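Holiday ownership resale file: pre-exchange inspection checklist
Perkinstead resort, fixed-week and floating-week interests
Form revision: March

Scope

Use this checklist before contracts are exchanged on any resale of a holiday ownership interest at Perkinstead. It covers the paper file and the condition check of the unit. It does not cover new sales by the developer, which carry a cancellation period and are checked on a separate form. Mark each item Pass, Fail or Not applicable. A Fail in Part A stops the file. A Fail in Part B is passed to Jernex, the managing agent, for costing.

Part A: Documents

A1. Ownership certificate, original seen
Result: Pass
Comment: Certificate number matches the register. Unit 307, one fixed week.

A2. Seller's name matches the register
Result: Pass
Comment: Middle name missing from the certificate but present in the register. Accepted with a copy of the marriage certificate.

A3. All registered owners have signed
Result: Fail
Comment: Two owners registered, one signature on file. Second signature requested. No deposit to be taken until it arrives.

A4. Term of the agreement stated
Result: Pass
Comment: End date given in clause 4. Older agreements in this block ran without an end date, so read the clause itself and do not rely on the cover sheet.

A5. Maintenance charges paid to date
Result: Pass
Comment: Statement from Jernex shows a nil balance. Current yearly charge is £700, billed in advance.

A6. Special levies disclosed
Result: Pass, with note
Comment: Roof levy of £132 per week owned, not yet billed. Buyer and seller must agree in writing who pays. The draft contract says nothing on this point.

A7. Exchange scheme membership
Result: Not applicable
Comment: Seller was enrolled with Nuchit but let the membership lapse. It does not pass to the buyer. Remove the reference to Nuchit from the sales particulars.

A8. Finance or charge against the interest
Result: Pass
Comment: Vudton loan settled. Release letter on file, signed and stamped.

A9. Transfer fee shown as a separate sum
Result: Fail
Comment: Fee has been added into the purchase price. Reissue the price sheet with the two amounts apart.

Part B: Unit and contents

The unit check is made between occupations, after the outgoing party has left and before the cleaners start. Enter the time of arrival and departure on the key sheet. Record fixtures first, then loose contents, then anything left behind by occupants. Personal items are bagged, labelled and held by reception under the resort rules. They form no part of the sale and must not be entered on the inventory.

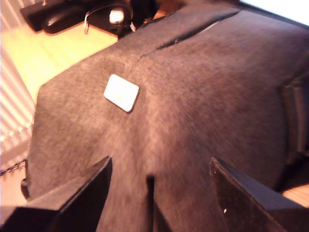 Dark grey knit fabric with a small white tag.

B1. Entrance door, lock and closer
Result: Pass
Comment: Lock turns freely. Closer shuts the door fully from half open.

B2. Smoke and carbon monoxide alarms
Result: Pass
Comment: Both sounded on test. Expiry dates are within the term of the next yearly check.

B3. Window restrictors
Result: Fail
Comment: Restrictor in the second bedroom is loose at the frame fixing. Refix before next occupation. This is a repair under the maintenance charge and is not to be billed to the seller.

B4. Bathroom sealant and extractor
Result: Pass, with note
Comment: Extractor runs but is noisy. Sealant sound.

B5. Kitchen inventory against list
Result: Pass
Comment: Listed items present. The list still shows a tumble dryer that was withdrawn from all units. Correct the list.

B6. Balcony rail and glazing
Result: Pass
Comment: No movement under hand pressure. Glazing free of chips.

B7. Meter readings taken
Result: Not applicable
Comment: Supplies are on the block meter and included in the maintenance charge.

Part C: Release of file

C1. Part A Fail items cleared: Open (A3, A9)
C2. Levy agreement on file: Open (A6)
C3. Part B Fail items sent to Jernex: Done (B3)
C4. Buyer given a copy of resort rules and current accounts: Done
C5. Register updated after completion: Not started

Inspectors should keep the signed checklist with the file until the register entry has been confirmed by Jernex in writing. Photocopies of the form are not accepted at C5.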